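The Long Tail of a Short Game

Skeltent sold well, then sold a promise. Abenezer Assefa has spent the winter inside its second season and wonders what anybody is paying for

By the time you read this, the second season of Skeltent will have had its third "welcome back" weekend. I've been welcomed back to all of them. I hadn't left.

For those who missed it, Skeltent is a co-operative survival game from Grellberg, set on a drowned moor where four players drag a lantern from one end of the map to the other. It came out at full price, it was finished, and it was good. The fog was properly frightening. You could see the whole thing in 21 hours and put it down feeling you'd had your money's worth.

Then in December came the roadmap. Every publisher has one now, and they all look like a bus timetable drawn by someone who has never waited for a bus. Grellberg's had four seasons on it, a new currency called tallow, and a grey box at the far end marked "Beyond". I asked the press office what was in the grey box. I was sent the roadmap again.
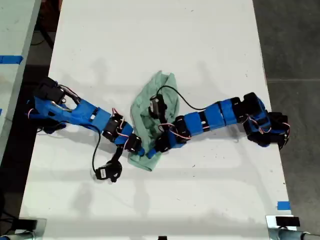 Blue arms nearly meet at a crumpled green cloth.

Season two costs 3,470 tallow. Tallow is sold in bundles, and no bundle comes to 3,470, so you buy more than you need and the leftovers sit in your account looking like the start of the next purchase. This trick is older than most of the people playing. It still works, and I say that as someone with 114 tallow I can't spend on anything except a hat for the lantern, which costs more than 114.

What you get is one new stretch of moor, two enemies and a battle pass. The moor is lovely. It's also small, and the season solves that by sending you back across it every day to collect reeds. There are daily reeds, weekly reeds and "storm reeds", which are reeds you collect while it's raining. My group of four became a group of three in the first fortnight and a group of two soon after. The game offers to fill the gaps with strangers, who mostly run ahead in silence because they have reeds to collect.

Grellberg says players are happy. The figure it likes to quote is hours played, and I'm sure the hours are up. If you lock a door and make people walk round the building to get in, they'll walk further. I'd like to know how many of those hours anyone would have picked.

The fans, to be fair, aren't all fooled. The largest community board has a thread called "Is it me or is it reeds", which had reached 1,629 replies when I last looked. Plenty of them defend the season. The usual argument is that the map is free to visit and you can ignore the pass. I tried ignoring it. The pass has a button on the main menu, a button on the pause menu and a small pulsing candle in the corner of the screen that goes out only when you've claimed something.

Compare Celavik, made by the far smaller studio Dogbe. It's a game about running a ferry, and nobody would call it thrilling. It had one expansion, sold for one price in ordinary money, and it added a second river. I finished it over a week of evenings and Dogbe has since gone quiet, presumably making something else. The studio has no roadmap. I've no idea if it made a penny, and I'm wary of turning it into a saint, as small studios have bills too and a second ferry game might well arrive with a shop bolted on the side. But I remember the second river. I couldn't draw you the new part of the moor, and I was there this morning.

The patch dated 25 February 2026 is supposed to address "feedback around pacing". I've read the notes. Weekly reeds drop from fifty to forty. Storm reeds are unchanged, but it'll rain more often. There's a line about improved matchmaking, as there was in the last two sets of notes, and a free hat for anyone who logs in before the season ends. It isn't the hat I've been saving for.

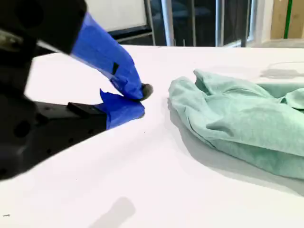 Should you buy it?

The base game, yes, if you've got three friends and a dark room. Play it through once and stop when the credits roll. The season can wait until it's cheaper, and on past form Grellberg will knock something off when season three is announced. I'll be playing that as well, since it's my job. I've asked the press office again about the grey box.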